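Chapter 4
Who Gets to Say You're Qualified?

I spent the first 6 years of my nursing career with no idea who had decided I was allowed to do it. I had a license, sure, and it came in the mail, and I stuck it in a drawer with the takeout menus. If you had asked me the difference between being licensed, being certified and being credentialed, I would have said they were three words for the same piece of paper. They aren't, and by the end of this chapter you'll be able to explain why to anybody who asks (or to anybody who doesn't, which is what I do at parties).

Let me start with the mess that got me interested. I was working at a small clinic in Plollville, and in April we were bought by the Garkmont hospital group. Everyone on staff got a packet. Mine asked for my license number, my school records, my vaccination history, proof of every certificate I had ever listed on a résumé, and the names of people who had watched me work. I had been giving shots and changing dressings in that building for years! Why did I suddenly have to prove I could do it?

What the packet was doing is called credentialing. The employer checks that what you say about yourself is true. After that comes privileging, where the employer decides which tasks you may do under its roof. A doctor can be fully licensed by the state and still be told that she may not perform a certain procedure at a certain hospital. I had worked next to people in that position and never once wondered how it came about.
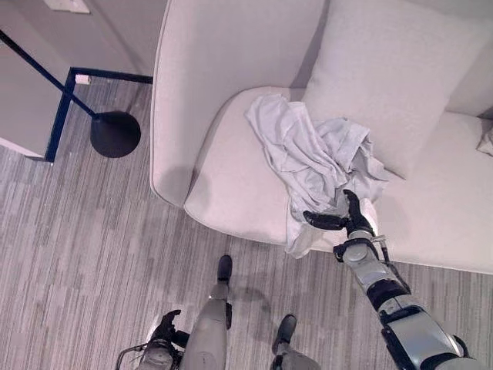

Licensing is the part that belongs to the government. A state board sets the minimum, and without its permission you can't legally practice at all. I like to explain it by asking students to think about where care takes place, because we all picture a hospital bed and forget the rest. A home health nurse may do a whole visit with the patient on a pale sofa, a big square pillow against the back of it, and the state's rules follow her into that living room exactly as they would follow her onto a ward. She can't do more there because it feels casual. She can't skip the charting either, much as I was tempted to when I did home visits myself.

Certification is a different animal. It usually comes from a private board made up of people in the field, and in most cases you can work without it. You study, you sit for an exam, you pay a fee (always a fee), and you get to put some letters after your name. When I took mine there were 70 other people in the room and one working pencil sharpener. The letters told employers that I knew more than the minimum about wound care. They did not give me any legal power I lacked the day before.

Now, where this gets tricky is that a private certificate can start to act like a license. Say a hospital will only hire certified people, and the insurance plans in town will only pay for certified people. On paper the certificate is still optional. In your bank account it isn't optional at all. We'll spend a good part of the chapter on that gap, and on what happens when a private board changes its rules and the people who hold its certificates don't like the change.

We'll use two made-to-order settings for comparison. The Awad Clinic is a busy city practice with 43 clinical staff and an office that does nothing but paperwork. Wurkovo is a rural health center where one manager handles all of it between phone calls. Keep both in mind as you read, and when a rule sounds sensible, try it on Wurkovo first.

Before you go on to Section 4.1, write down every license or certificate you hold, even the CPR card, and next to each one write who issued it and who could take it away. Leave the second column blank where you don't know. You'll come back to the list at the end of Section 4.3.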